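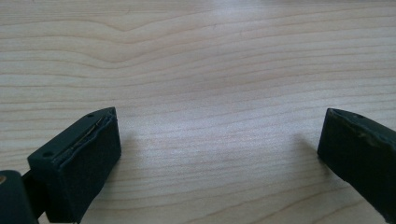
4.2 The table as a place where things end up

Most writing on household tidiness treats the table as a neutral surface, a sort of stage on which the real business of storage fails to happen. Our respondents saw it differently. Of the 706 households that returned the Somow diary, 673 named a table as the first place a thing goes when it has no other place to go, and several wrote in the margin that they could not see why we were asking.

We had expected the answer to depend on size. Larger tables, we supposed, would collect more. The Larville households spoiled this early on by reporting that a small table fills just as reliably as a large one and merely does so sooner. Colour mattered more than we had allowed for. People with pale wood tops complained of them at length (crumbs, rings, the shadow of a plate somebody swore had been moved), while people with dark ones seemed content to believe they were clean. A pale grained top such as the one used for our table tasks is, on this evidence, an honest piece of furniture, and honesty was not a quality the diary keepers went looking for in a showroom.

The diaries use the word "clear" in at least two senses. A clear table may be one with nothing on it. It may also be one on which everything has been pushed to the far edge and squared up, so that a person coming in from the hall would feel that steps had been taken. We coded these separately after a long argument at the Coelho meeting, which we do not propose to reopen here. The second sense was by far the more popular on a Sunday evening.

4.3 Baskets, and what they are asked to do

The usual remedy for a full table is a container. Bustance, the storage range handed out in the second round, was chosen because its baskets are plain and because nobody on the team had strong feelings about it. Of the households taking part in that round, 399 put their basket on the table they had been asked to keep clear, and left it there. In the terms of our coding sheet, this counts as one object replacing many. In the terms of the diary keepers it counts as tidying, and having read their entries we are no longer certain that the coding sheet has the better of it.

Open wire baskets raise a difficulty of their own. A solid box hides its contents and so ends the discussion. A mesh one goes on showing them to the room, and the keepers of mesh baskets wrote far more often about whether a thing "belonged". Pens belonged. Batteries belonged if they were new. Cups were the sore point. A cup in a basket struck most people as a mistake somebody would have to own up to, yet a cup standing beside the basket was thought worse, as though it had been left off a list. The pairing in Figure 3, one small cup and one white mesh basket on a light wooden table, is therefore less simple than it looks, and households shown the same two articles gave us some of our longest entries.
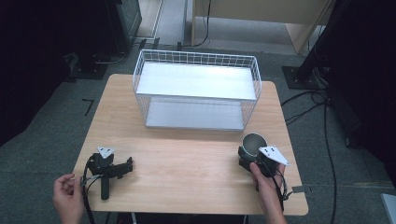

Figure 3. Table task with cup and wire basket. The basket stands towards the far edge; the cup is held in the gripper on the right.

Where the basket sits deserves a word. Far-edge placing was common among those who ate at the table, who wanted the near side for plates and elbows. It had the drawback that anything bound for the basket had to be carried across the part of the table they were trying to keep free, and a fair share of it never finished the journey. One Larville diary records a single teaspoon making this crossing over several days, in stages, with an entry for each.

Those who kept the basket close to hand filled it faster and emptied it less. By May, a number of these baskets had been reclassified by their owners as decoration. We have left them in the sample, under "other", along with the basket that was given to a cat.

4.4 Putting down and putting away

The diaries give us reason to keep these two acts apart, even though the movement of the hand may be much the same in both. To put a thing away, the keeper needs to have settled beforehand where it lives. To put it down, a free patch of table will do. Entries written before breakfast are almost wholly about putting down. Entries about putting away tend to begin with the news that visitors are expected, and they are also the ones with the neatest handwriting.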